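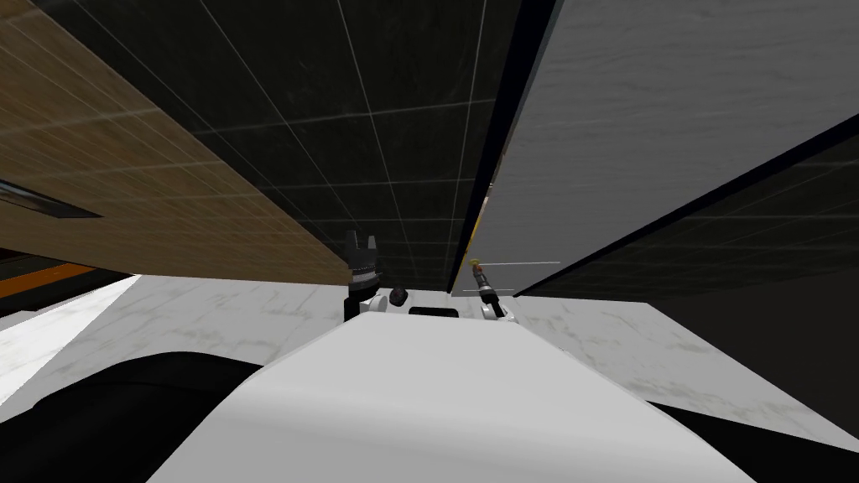

## The Masilela ward by-election

I've lived in Masilela ward for eight years and had never been to a hustings until last month. The council seat came up when our councillor moved to Busent for work, and a by-election was called. There are two candidates. Kagiso Mtshali has run the residents' association at the Stidivel end of the ward for a while now, and Tshepo Zulu used to sit on the old district council before the boundaries were redrawn.

The meeting was in the school hall and over 2 hours long, most of it on the bus route. Mtshali wants the number back on its old road past the clinic. Zulu says the road is too narrow for the newer buses and would rather see a stop moved closer to the clinic gate. I thought Zulu had the better case on that one, though his answer on bin collections was vague and he was asked the same question again before he gave a date.

Mtshali was stronger on the market site. She had read the lease and could say what it allowed, and when a man at the back told her she had it wrong she read the clause out to him.
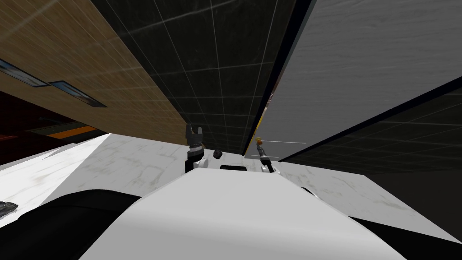 *Masilela, Wednesday, June 5, 2024*

Voted this morning before work. The polling station has moved from the library to the Maltum Road church, and the card does say so, but in small print under the map. I met a couple from my street walking back from the library, rather cross. I've written to the elections office asking for a notice on the library door in future.

No queue. The ballot paper was short and I was in and out quickly. I'm not going to say who I voted for, mainly as I have to share a stairwell with people from both campaigns.

The count is tonight. I don't expect turnout to be high. Leaflets came through our door from both sides, but the only person who knocked was collecting for the scouts.
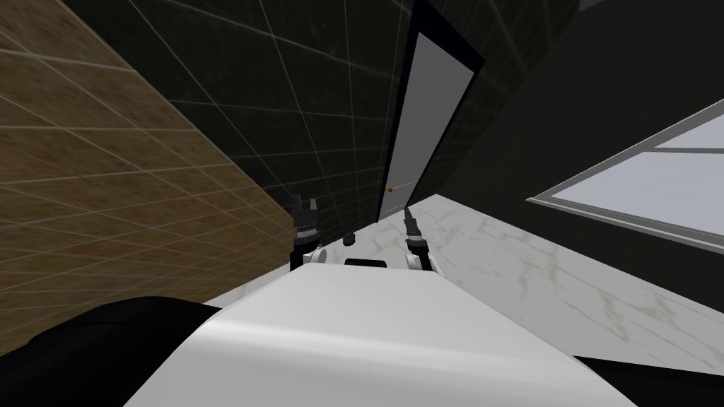 ## What happens after

Whoever wins has to stand again in October, when the whole council is up. That leaves time for one budget meeting and the vote on the market lease. I'll go to the lease one if it's held in the evening, and I'll post the result of the count when it's up on the council's site.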